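## 手で覚えるということ(会員だより・学習会の報告)

文:Sơn Triệu

七月の学習会で「手で覚えるということ」という題で話をしました。私は日本に来てから製本の仕事を習い、今は Rennie という小さな工房で働いています。日本語の文章はまだ遅いので、当日うまく言えなかったことを、紙面をお借りして書き直します。

私が最初に習ったのは、糸かがりです。折った紙の束を糸でつないで、本の形にする作業です。先生はあまり説明をしません。「見て、やって、ほどいて、またやる」と言いました。私はノートに順番を全部書きましたが、ノートを見ながらでは針が進みません。二か月ぐらい過ぎてから、ノートを閉じたほうが早く縫えることに気がつきました。そのとき、少しさびしい気持ちもありました。一生懸命書いたノートでしたから。

糸の引き方は、特に言葉にしにくいです。強く引けば紙が切れます。弱ければ本がゆるくなります。先生は「ちょうどよく」とだけ言います。私の国の言葉にも同じような言い方がありますので、意味はわかります。でも、どのくらいが「ちょうど」なのかは、自分の指に聞くしかありません。

学習会では、ほかの分野の「縫う」練習についても意見が出ました。洋裁の方、革の方、それから医療の学校に勤めている方もいらっしゃいました。布と革と紙と皮膚では、針の形も糸も違います。けれども、練習用の材料を使って同じことをくり返すところは共通していると思いました。
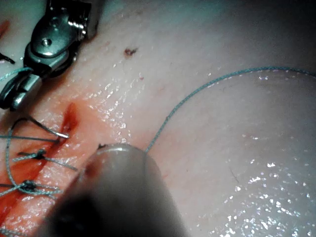
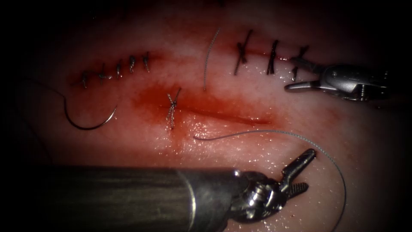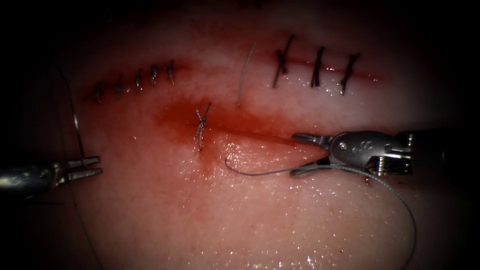

さて、くり返しには良くない面もあります。間違った動きも、くり返せば手が覚えてしまうからです。私は初めのころ、針を持つ指が一本ずれていました。先生が気づいたのはかなり後で、直すのに覚えたときより長い時間がかかりました。参加者の方から「最初の一回を大事にするべきか、それとも気にしないでたくさんやるべきか」という質問をいただきました。当日は「両方です」と答えてしまい、少し笑われました。今でも答えははっきりしません。ただ、初めの日にはだれかが横で見ているほうがよい、とは思います。

もう一つ、道具のことです。洋裁の方が、針を新しくすると急に下手になった気がする、とおっしゃいました。これは私もよくわかります。工房では Salell という店の麻糸を使っていましたが、去年から Harkent の糸に替わりました。太さは同じはずなのに、最初の一週間は結び目がそろいませんでした。手が覚えていたのは動きだけではなく、その糸の滑り方も一緒だったのだと思います。前の糸の残りは、今も引き出しに入れてあります。使う予定はありません。

年をとってから習うのは遅いですか、という質問もありました。私は三十代の終わりに始めましたので、若い人より覚えるのは遅かったです。そのかわり、失敗したときに自分で理由を考える習慣はありました。早く覚えた人が長く続けるとは限りませんし、その反対も同じです。興味がある方は、道具を買う前に、一度だれかの作業を近くで見せてもらってください。

次の集まりでは、参加者が自分の道具を一つ持って来て、使い方を隣の人に教えることになりました。言葉だけで教える組と、手を動かして見せる組に分かれます。会場は前と同じ Bruneo の2階です。参加費は1000円で、お茶の代金も入っています。糸と針はこちらで準備しますが、はさみは使い慣れたものをお持ちください。

当日のメモを読みたい方には、コピーを差し上げます。字が読みにくいところは、聞いてください。

2018年11月1日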